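课程项目报告：活动角背景布的制作与悬挂
课程：展示与空间基础　小组：第4组
报告人：Jordan Ackroyd　合作：Gareth Kershaw
提交日期：4/12/23

分享 2　评论 4

本网站使用 Cookie 以改善浏览体验。继续阅读即表示您同意我们的 Cookie 政策。　[接受]　[设置]

一、项目的来由

我们系的活动室在 Garside 楼的一层，平时用来开小型的展示会。墙是浅灰色，灯光比较平，人站在前面说话的时候，后面没有什么可以看的东西。老师希望每个小组选一个角落，做一个简单的改造，预算不超过1,000克朗。我和 Gareth 选了靠门的那个角落，决定做一块黑色的背景布，上面放彩色的大字母。

我的中文写作还在学习，有些材料的名字可能写得不准确，请老师原谅。

二、材料的选择

背景布我们比较了两家店。Sillance 的布比较厚，颜色很深，可是价格高。Hurolitz 的布薄一点，容易有皱，但是可以按米买。最后我们买了 Hurolitz 的黑布。字母的颜色我们讨论了很长时间。Gareth 想全部用白色，他觉得这样整齐。我觉得黑色上面应该有浅的、柔和的颜色，远处看比较亲切。我们做了小的纸样，请同学来选，多数人喜欢彩色的，所以白色只留给个别字母。

每个字母的外轮廓先在纸上画好，再剪下来。剪弧线的时候要慢，特别是字母“U”的下面，我第一次剪得左右不一样宽，只好重做。描边的颜色比填充的颜色深一些，这样字母的边在黑布上很清楚。

三、悬挂的过程

十一月的时候我们先试挂了一次。支架是从 Skundbridge 剧社借来的，高度可以调节。布挂上去以后，我们发现中间的部分往下坠，上面的一排字母跟着变歪。后来我们把布重新拉了一次，字母也重新放了位置。大字母放在下面一排，小一点的放在上面一排，两排之间留出一些空。

固定字母的时候，我们遇到两个困难。第一，布是软的，手一压，布就往后走，必须有一个人在后面托着。第二，从近处看是直的，退后几步再看，常常不是直的。我们的办法是一个人放，一个人站在门口看，然后说“高一点”或者“低一点”。这个办法很慢，但是比用尺子好用。

四、结果

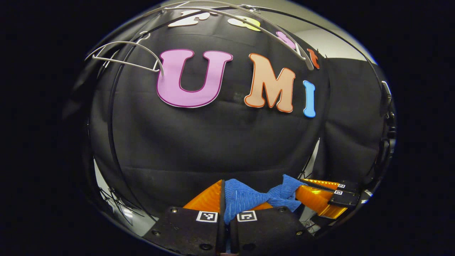 第53页

大的粉色“U”有深洋红色的细边，右边是浅桃色的“M”和天蓝色的“I”。“U”比“M”的位置稍微高，我们讨论以后没有改，因为三个字母的大小本来不同。布的下半部分还有不少褶子和皱纹。我们本来打算用熨斗处理，但是布已经挂好，拆下来要再花一个下午。

老师来看的时候说，黑色和浅色的对比是好的，粉色最先被看到。她也说上面一排的颜色变化比较多，可以再统一。这个意见我同意，Gareth 不太同意，他现在反而喜欢颜色多的样子。

五、不足和以后的打算

第一个不足是时间的安排。我们在选颜色上用了太多时间，挂布的时候就很着急。第二个不足是布的处理，应该在挂之前先熨平，再卷起来运到活动室，不要折叠。另外，我们没有记录每个字母的尺寸，如果以后要补做一个，只能拿旧的来比。

下学期如果还可以用这个角落，我想换 Sillance 的厚布试一试，字母可以继续用。纸样放在活动室柜子的第二层，其他小组需要的话可以拿去。

订阅系刊电子通讯，每月一期。请输入您的邮箱地址　[订阅]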